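22nd August
2 min read

Seal trials again, and a better day than the last lot. I'd been putting off the Padulska film for weeks because the roll is a pig to thread, but it's on now and it runs straight, so I'm calling that a win before we even get to numbers.

Started with the Lecomte jaws at the setting we've always used. First few pouches came out with that milky line along the inside edge, which I used to think was too much heat and now think is dirt on the jaw. Gave both jaws a proper wipe with the blue cloth and the line went away. So that's a chunk of the old notes I no longer trust (sorry to whoever has to go back through them - probably me).

Ran 13 pouches after the clean. Dunked the lot in the tank and 11 held, no bubbles at all. The other 2 leaked at the same corner, bottom left as they come off the machine, and I'd bet lunch on it being the fold creeping under the jaw. I've put a strip of tape on the bed as a guide for next time. Very scientific!

Creases are still the thing I can't get a grip on. Film that has been scrunched and flattened doesn't seal like fresh film, even when it looks fine to the eye, and I want some way of scoring how crumpled a bag is before it goes in. At the moment I'm just writing "bad" and "quite bad" in the margin. 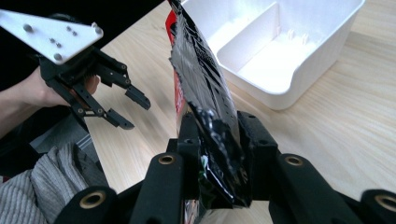

Black foil snack bag, well creased.

Tellance rang about the bigger order. They'd want roughly 3,000 to begin with and they asked if the matt finish would be ready too. I said I'd look into it, meaning I haven't started. The matt stuff from Flosix is still in its wrapping under the bench, and I've a feeling it'll want a longer dwell than the shiny one, but that's a guess and please don't quote me on it.

To do: new tape for the top jaw, the old one is going brown in the middle. Find the good scissors. Redo the corner test with the guide strip on, same heat, same dwell, change nothing else this time (I mean it). The tank wants emptying as well, it's starting to smell like a pond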